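Teaching by hand vs teleop for bin picking: is anyone getting their money's worth?
Forum: Small Automation > Programming and Teaching
Thread started Thu 25 June

dulwich_spanner
We're a small packing outfit and we've been offered a picking cell by a reseller. The pitch is that we don't program it, we "just show it". Two ways of showing: either you grab the arm and walk it through the job, or you sit at a little desk with a controller and drive it while watching a screen. The quote includes 400 demonstrations done by their people, and after that our own staff are meant to top it up when the product changes.

I've been round long enough to remember when teach pendants were going to let the tea lady program the welder. So before I sign anything, has anyone here done this on mixed items in a bin, with real staff, and would you do it again?

mags_on_nights
We did it at Mirport, hand-guided, for a year and a bit. It works for one thing in one place. Pick this tray, put it there, done by dinner time. The minute the tray moved a bit to the left somebody had to come and show it again.

And leaning on an arm for a shift does your shoulder in. The reseller's lad made it look easy because he did six of them and then had a coffee.

Tobbler
@mags_on_nights that's just playback though, isn't it? You recorded a path and it repeated the path. What the OP is being sold is a model trained on lots of demos, so it's supposed to cope with the tray moving. Different animal.

mags_on_nights
I know what they called it. I also know what it did.

Rhea Javier
I look after the teleop side at Lumanlan, so I've got a dog in this fight, take it how you like. Tobbler is right that the two get mixed up. Playback copies the path. A learned policy is trying to link what the camera sees to what the person did next. With enough variety in the demos it will deal with things being shifted about. With 400 demos of the same neat layout it won't, and you'll have paid for 400 copies of one demo.

So the first thing I'd ask the reseller is how the bin gets reset between goes. If the answer is "the operator puts them back", go and watch them do it. People are tidy without meaning to be. They put the awkward thing in the same corner every time.

dulwich_spanner
That's useful, thanks. They did show me a demo and now you mention it, the chap was placing things back quite carefully. How long does one go take your people?

Rhea Javier
Depends who's driving. A new starter on a cluttered bin is painfully slow for the first couple of days, then they get quick, then they get sloppy. I'd throw away most of day one. Whether your reseller throws away any of theirs is another good question.

pennine_plc
I'll be the miserable one. We had a trial with Flodau in February. They logged 1656 demos over the trial and were very proud of the number. On our own mix, 141 of those were binned by our lot afterwards because the item had been nudged against the wall and dragged up it, or picked by a flap that tore. Their tool had marked every one of them as a success, since the thing did end up in the box.

That's my whole complaint with "showing". The robot learns what you did, including the daft bits. If I write a program I can at least find the daft bit.

Tobbler
141 out of 1656 isn't dreadful? Your human pickers will drag something up a wall more often than that on a Friday.

pennine_plc
My human pickers stop when it tears.

Charalambos Panagiotou
I teach this stuff two evenings a week and do a bit of consulting for Kesta the rest of the time. I'd push back on pennine_plc a little. You can find the daft bits in demonstrations, you just have to look at them, and nearly everyone skips that because watching recordings is dull. Sit with a cup of tea and go through a batch at double speed. After an hour you'll know which operator can't judge depth on the screen.

On hand guiding against remote, my own view is that hand guiding gives nicer motion and worse pictures. Your arms and head are in the camera view the whole time and they won't be there when it runs by itself. Some setups get round it by recording the path and replaying it without you, but then you've doubled the time.

mags_on_nights
Remote has its own trouble. You can't feel anything. I had a go on a rig at a trade day and squashed a tomato flat because the screen said I hadn't touched it yet.

Charalambos Panagiotou
Agreed, and that's a fair knock against it. Force feedback helps but the cheap kits don't have it, and the ones that have it well aren't cheap.

dulwich_spanner
Right, so what would a decent practice bin look like? The reseller used identical cartons. Our real stuff is sachets, little boxes, a few odd shapes, and some soft pouches that flop all over.

Charalambos Panagiotou
Nothing fancy. Old toys and kitchen bits will do, provided they differ in how you have to grab them. I've attached one from a teaching bench.

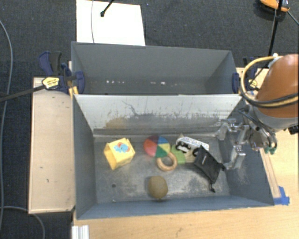
Choosing what goes in matters more to me than how much goes in, and people get it the wrong way round every term. They tip in a heap and call it hard. Seven things will keep a beginner busy if they ask different questions of the gripper. The wooden ring is lying partly over the edge of the coloured disc, so which do you go for first, and does the other come along with it? The little car is on its side and partly over the green block. Then there's the black pouch right up against the car, with a cord hanging off one corner, and I'd want to see several people's idea of where to pinch that before I trusted any of them. The round brown thing sitting on its own is the easy one, and beginners always take it first, so your data ends up with a lovely opening move and a rotten middle. Make them start somewhere else half the time.

pennine_plc
OK, I'll give you the car and the block. That's a proper test. I'd still say two fingers is the wrong tool for a soft pouch and no amount of showing will change it. Half the "learning" I've watched was a person working round a bad gripper.

Rhea Javier
I don't disagree with that at all. Sort the gripper out first. We lost weeks once teaching people a clever scooping move that a suction cup would have made pointless.

Tobbler
Bit harsh on two fingers. They'll pinch a fold if there's one to get hold of. I'd sooner have one gripper that does most of it than a tool changer to look after.

pennine_plc
If there's a fold. Sachets straight off the line are full and tight, there's nothing to pinch. Ask me how I know.

dulwich_spanner
So if I've got this right: bring my own product, watch them reset the bin, ask to see the rejected demos, and try it with suction as well. Anything else?

mags_on_nights
Ask who does the topping up when the person they trained leaves. Ours left. After that it picked what it already knew and we did the rest by hand.

Rhea Javier
Get the recordings in the contract too. Some resellers keep them, and then you can't go elsewhere without starting from nothing.

dulwich_spanner
Hadn't thought of that one. I've emailed them and asked for a day with two of my own pickers on the controls and a crate of our worst stuff. He's replied asking what I mean by worst.

Tobbler
Send him a crate and let him find out. Post how it goes, I'd put a tenner on it doing better than this lot reckon.

pennine_plc
I'll take the tenner.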